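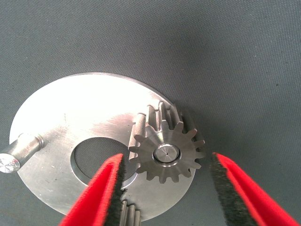

Session 4: Who does the fiddly bit now?

These are my notes for the session, tidied up a little for anyone who missed it (and for those of you who were there but sat at the back near the biscuits). They're written more or less the way I talk, so forgive the wandering. The reading for next time is at the end.

Last session we did the big stuff, pallets and welding and all the jobs where a machine took over because the work was heavy or hot. This time I wanted us to think small. Gear assembly is a lovely one for this. A round plate, a pin, a pinion with straight teeth, another gear to go with it, and a gripper with soft dark pads on its fingers so it can get hold of metal. You could put the whole lot in a lunchbox. And yet people have spent whole working lives getting good at exactly this sort of job, and I'd like you to take that seriously before we say a word about the robot.

What the hands know

I spent my first years in work on a bench at Bedetti, putting together small gearboxes for pumps. I was slow to begin with, painfully slow, and then one day I wasn't. If you'd asked me what had changed I couldn't have told you. I'd stopped looking, mostly. You offer the gear up, you feel the teeth touch, you give it a tiny turn and it drops in. The turn is the whole job, really! It takes no time at all and it took me months to learn.

There's a term for this in the reading, tacit knowledge, which just means stuff you know how to do and can't easily say. Write it down, it'll come up in your essays. But please don't use it as a magic word. When you say a worker has tacit knowledge, tell me what it is. Is it feel? Sound? Is it knowing that the parts from one supplier run a bit tight in cold weather? Those are different things and a robot cell copes with them very differently.

What the machine needs from you

A person can pick a gear out of a muddle in a tub. A robot can sometimes do that as well, but it's a lot happier if the part turns up in a known place or if a camera gets a good look at it. Shiny metal is a nuisance for cameras. Light bounces off a machined face and you get a bright white patch where you wanted an edge, so people end up fussing over lamps and blinds and what colour cloth to put underneath. I've seen more time go on lighting than on programming.

Then there's the grip. Squeeze too hard on a small gear and you shove it crooked, too soft and it turns in the fingers. Soft pads help with this but they wear, and somebody has to notice they're wearing. Keep that in mind, because it's where the new job starts.

The Ikonen case

Most of the session went on this, so I'll set it out properly.

Ikonen makes drive units for greenhouse vents. When I visited there was one assembly line with two shifts, and on each shift the same handful of people put the gear trains together by hand. The firm bought two robot cells from Damen to do the gear placing. The people stayed (I'll come back to that) but what they did all day changed a great deal.

Before the cells, a full shift on the line made 492 units. After they'd settled in, the target went up to 1000. A few of you gasped at that, and then one of you asked the right question, which was where the extra boxes went. Somebody had to pack them! The packing end hadn't been touched by the project at all, and the people working there had the hardest few months of anybody in the building. Their jobs hadn't been automated and they hadn't been invited to a single meeting about it.

So that's the first thing I'd like you to take from the case. When you draw a picture of a workplace for your assignment, draw the stations on both sides of the robot. Who fills it, who empties it, who sweeps up.

The second thing is about the assemblers. Their new job title was cell operator. They loaded trays, cleared jams, wiped down fingers and pads, and watched. Two things they told me have stuck. One was that their wrists had stopped hurting, and they meant it, they were glad. The other was that the day had got longer. Same hours on the clock, but waiting for something to go wrong is tiring in its own way — you can't chat properly and you can't drift off.

There was a pay argument too. The firm said operators needed less skill because the machine did the placing. The operators said they needed more, because they had to know the old job well enough to see when the machine was doing it badly. Both sides had a point on paper. I lean towards the operators, I'll admit, but then I would.

The jams

I want to dwell on jams for a minute as they're where the old skill turned up again. When a pinion didn't seat, the cell stopped and put up a fault code. The manual said remove the part, put it in the scrap bin, restart. What people did was open the guard once the cell was safely stopped, feel the gear, give it that tiny turn and carry on. It was quicker and it saved good parts. It was also written down nowhere, so when the monthly figures came out the cells looked cleverer than they were.

You can argue about whether that's a problem. If the people who know the turn leave, and the new starters have only ever loaded trays, who clears the jam then? Ikonen began putting new starters on a hand bench for their first few weeks, and I thought that was a good idea. Birnatov, who we'll look at next time, did it the other way and took the benches out completely.

Things to chew over in your groups

Pick a small job you've done with your hands, at work or at home, and try to write instructions for it that a stranger could follow. Mark the places where you got stuck or wrote something like "until it feels right".

Think about who in the Ikonen building should have been asked before the cells were ordered, and what they'd have said.

Talk about the pay argument. Try to argue for the side you don't agree with — properly, please, no silly voices.

For next time

Read the Birnatov chapter in the course pack, including the floor plan at the back that everyone skips. Bring your handwritten instructions with you, as we'll be swapping them. Draft assignments can go in my tray up to 4 pm, or you can hand them to me in the session.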